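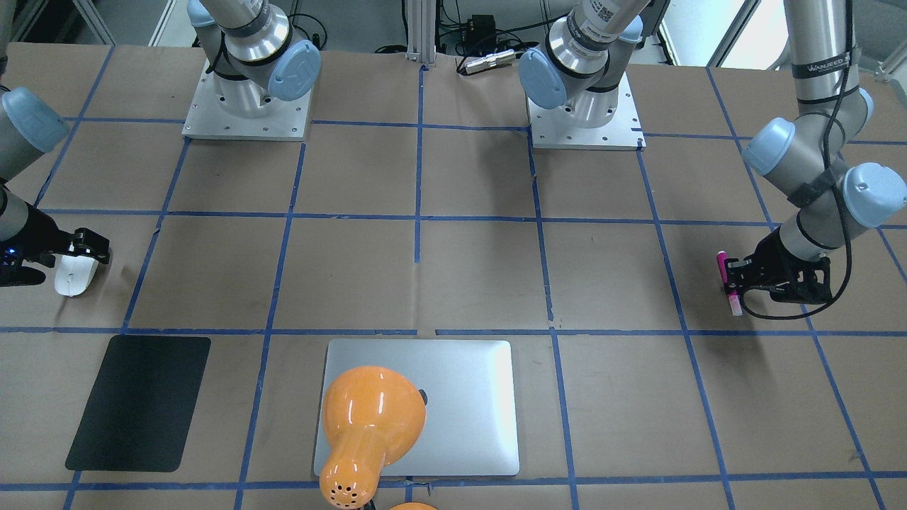 Chapter 6
A Place for Everything: Laying Out a Work Table

If you have ever sat down to get something done and spent the first stretch of the morning hunting for a marker, you already know a good part of what this chapter has to teach. Most of us learned to tidy by being told to tidy, usually by someone standing in a doorway, and very few of us were ever shown how to decide where a thing ought to live. We put the stapler wherever there was room for the stapler. Then more things came along, and the room ran out, and we started making piles.

In Chapter 5 we went through drawers and shelves, where the walls do much of the deciding for you. A table is harder. It is flat and open and friendly, and it will accept anything you set down on it without complaint — mail, scissors, a computer mouse, half a sandwich. The old shipping room at Hamdan, which we will visit later in the chapter, had a table so generous in this way that the staff kept a second table beside it to do the work on.

The method we will use is a plain one, and you can try it this afternoon with a roll of brown kraft paper and a roll of blue painter's tape. Cover the table with the paper. Run strips of tape across it from side to side, and then more strips from front to back, until the surface is divided into cells that are more or less square. Please don't fuss over the ends. Tape tears where it wants to, and a short gap between two pieces will not confuse anybody about where one cell stops and the next begins. Painter's tape is also easy to lift and lay again, and I can promise that you will want to move a line or two before you are happy.

Once you have a grid, you have addresses. "Over there by the mouse" becomes "second row, third from the left," and two people who share a table can talk about it without pointing. When the supply office in Ustville took an inventory before trying this, they listed 141 small items on a single table, and 19 of them were pens and markers. You will work with their list in Exercise 2, so it may be worth glancing ahead.

By the end of the chapter you should be able to:

Mark out a table in cells that suit the size of what you keep on it
Sort small office things by how often your hand goes to them
Leave enough open cells to work in (beginners always leave too few!)
Write a layout card that a newcomer can follow

Words to know: cell, home cell, open cell, reach, layout card

Before you begin

Pick a table you use nearly every day, and leave it exactly as it is for now. On a sheet of paper, write down the first ten things you would reach for if you sat down at it, in whatever order they come to you. Keep the sheet. We will come back to it in Section 6.1, where we take up the question of reach.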